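Tulgate Home & Garden Forum > Laundry Room > Washing hand-knit wool in the machine, who's converted?

plumstitch
Posted 26 June 2026
OK I finally did it. Five years of soaking sweaters in the bathtub and last night I put my big cabled cardigan (Menon worsted, 217 yards a skein, took me all of November) through the wool cycle on our Brastex. It came out gorgeous!! Cold water, lowest spin, a capful of no-rinse wool wash, and everything zipped into a mesh bag.

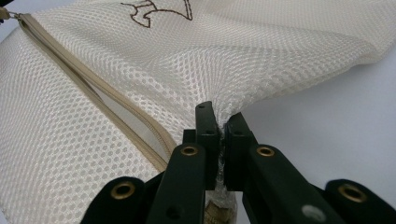

Does the cardigan need to be turned inside out first? Mine gets turned inside out every time, so the fuzz stays on the side you don't see.

oldmill_carder
Posts: 1464
Glad it worked, but I'd never risk it. Felting comes from rubbing plus temperature swings, and you can't see what the drum is doing. A sink soak takes 13 minutes and I get to smell wet wool, which I love.

plumstitch
Ha, I love that smell too! But with 3 kids in handknits my back has had enough of the tub.

ravelled_again
Machine person here — big fan. Check whether your wool cycle rocks or tumbles, though. My old Amerard called it "delicate" and it tumbled like mad. Lost a beautiful yoke sweater that way. It fits my niece's teddy bear now.

oldmill_carder
That's my point exactly. The label on the dial means nothing.

ravelled_again
Sure, so wash a swatch first! Measure it, wash it, measure it again. If it hasn't moved, go for it. Also get a bag with room to spare, a crammed one leaves creases you'll be blocking out for days. 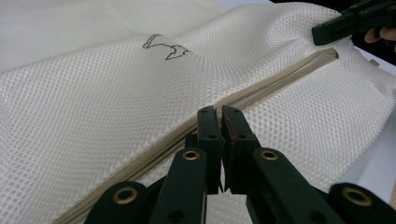 Zippered mesh bag, fine netting

plumstitch
Swatch going in tonight, the superwash blend and the plain wool together. Will report back with measurements!

oldmill_carder
Fine, I'm curious now. Post the row gauge too, please.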